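Chapter 2
Alpine Plants in Their Native Ground

Plants grown in rock gardens are best understood from the places where they grow wild. Above Fetilska, gentians occur on thin limestone turf at 1000 metres, usually on slopes facing north.

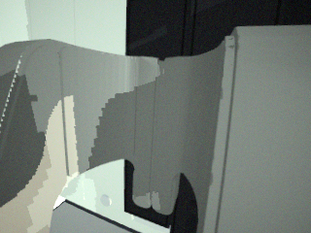

The turf is grazed until September, and seed ripens after the animals leave. The Bonholm survey recorded 247 plants on one such slope, most of them near the path.
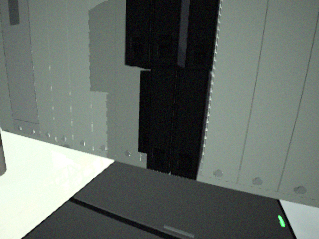
Fig. 2.1. Dark stepped form before pale panels (computer rendering).

Seed sown fresh germinates more evenly than stored seed. Pots should stand outdoors through the winter.

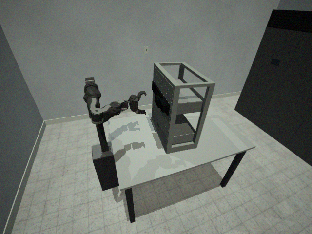 Why do gentians often fail in lowland gardens?

The soil is commonly too rich and drains too slowly in winter, so that the crowns rot.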